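11/17/25 - Neighbor survey, second wave, coding day

Picked up where I left off Friday. The Sumum building returns are all in now: 229 forms handed out, 188 back. Of those, 35 have the last page blank, the one with the open question about borrowing things. Telmo thinks people ran out of patience. I think the page break is in a bad spot, because question 14 looks like the end of the form if you don't turn it over. Either way those stay in for the first part and drop out for the borrowing table.

Changed the code for "knows by sight". In the March wave we had it lumped in with "knows first name", and that made the building look friendlier than it is. Plenty of people nod in the elevator every day for years and have no idea what the other person is called. I split them and recoded the March forms to match. Old file is kept as Wuvis-old in case anyone wants to check my work.

Problem with the word "neighbor" again. Some people answered for their own floor only, some for the whole building, and one wrote in the margin that she counts the bakery. The instructions say "people who live near you", which is too loose. For the next wave I want two separate questions, floor and building. Prieto would like a third for the street. I said the form is long enough already. Not settled.

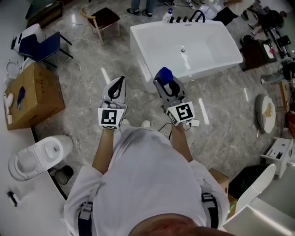 White tub, black faucet, marble-pattern floor.

Read through the open answers after lunch. Most are short. The usual reasons for knocking on a door are a parcel, a noise complaint, or water coming through the ceiling. Very few people said they would knock just to talk. Several said they would be glad if somebody knocked on theirs, and then ticked "never" for doing it themselves. I made a new code for that pair (K2) and marked the forms with a pencil dot so we can pull them quickly.

Telmo and I each coded the same stack without looking at the other's sheet. We disagreed mainly on "friendly" versus "polite". He puts anything with a chat in it under friendly. I wanted the chat to be about something other than the building. We went with his rule, as it is easier to apply, and I went back and fixed mine.

Entry screen in Guvis froze 2 times while saving. Nothing lost that I can find, but I compared the last batch against paper to be safe. One form had been entered twice - deleted the second copy.

To do:
- reprint page 3 with "please turn over" at the bottom
- draft the floor/building questions and send to Telmo
- ask whether the building office can tell us which units are empty, so the return rate is right
- borrowing table, only after the K2 forms are checked again

Paper forms are in the gray cabinet, second drawer, sorted by floor. Please put them back in that order.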